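Home | Datasets | Docs | Contact

We use cookies to keep this site working. Accept | Settings

# Roltik grasp faults: README

Last updated: 30 October 2018

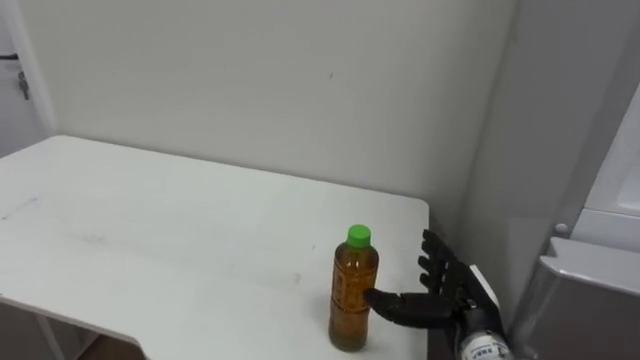
Robot hand at the bottle, thumb touching at label height.

Hi! I'm Consolacion Policarpio and I look after this set. It's a collection of grasp attempts from our two-armed robot at the Cáceres lab, and I kept it mostly for the ones that went wrong.

## What's in it

There are 891 attempts at picking up a drink bottle from a table, and 145 of them carry a fault tag. Each attempt has head camera stills, joint positions and thumb motor current. That comes to 3,645 stills (I threw out the blurry ones, sorry if you like those).

## The fault

Back in March the thumb started closing early. The arm would come in from the side, the thumb would meet the bottle, and the controller read that first touch as a finished grasp. So it lifted! With four fingers still open! Most of the time the bottle just got shoved along the table, and 28 times it went over the edge.

I blamed the Prutard hand driver for two weeks and I owe those folks an apology. The trouble was in our own config – the contact threshold had been copied over from the old Bidstead gripper, where one touch really did mean you were holding something.

## Tags

- `early_close`: grasp reported on thumb contact alone
- `push`: bottle moved, no lift
- `drop`: bottle left the table

An attempt can have more than one tag. I did all the tagging myself, and I'm still not happy with some of the `push` ones where the bottle barely shifted.

## Before you replay anything

Please don't run these trajectories on a real arm at full speed. Keep the cap closed, keep your hands off the table, and have somebody at the stop button. The logged thresholds are the bad ones – I left them in on purpose so you can reproduce the fault. The fixed values are in `config/contact_new.yaml`.

If you find a wrong tag, send me the attempt number and I'll fix it in the next upload.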